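Door closers: worth it, or just slam it like everyone else?

drisska_9
Posted 05/01/2021
Our hallway door has two moods, slamming and not closing. The landlord's position is that it's a door. I bought a Skadberg closer, put it on, and now it takes so long to shut that the cat has time to leave, reconsider and come back. Is there a setting or did I buy furniture?

grania402
Two screws on the end. One is the sweep, one is the latch. Quarter turns only. I gave mine a full turn and it took a bite out of my heel.

halas_hinges
Disagree with fiddling. Check the hinges first. Nine times out of ten the door is sagging and the closer gets blamed for it.

grania402
You say hinges in every thread. Someone asked about a mailbox in March and you said hinges.

halas_hinges
It was the hinges.

drisska_9
OK, what counts as a heavy door? The box says up to 46 kg and I'm not taking it off to weigh it.

plumb_bob222
Ours is one of those big pale ones and I'd call it heavy, but I have weak arms. 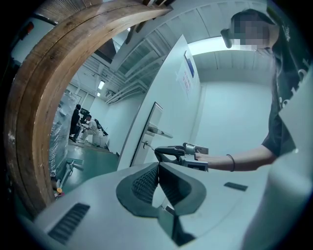
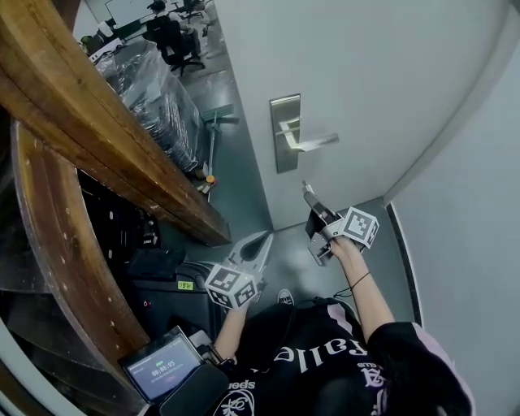

The door is in the second one.

halas_hinges
Can't see the hinges.

grania402
Of course you can't. drisska, leave the sweep alone and open the latch screw a little - then wait a day before you touch it again.

drisska_9
Did a quarter turn. It shuts now. The cat is furious.

halas_hinges
Still check the hinges.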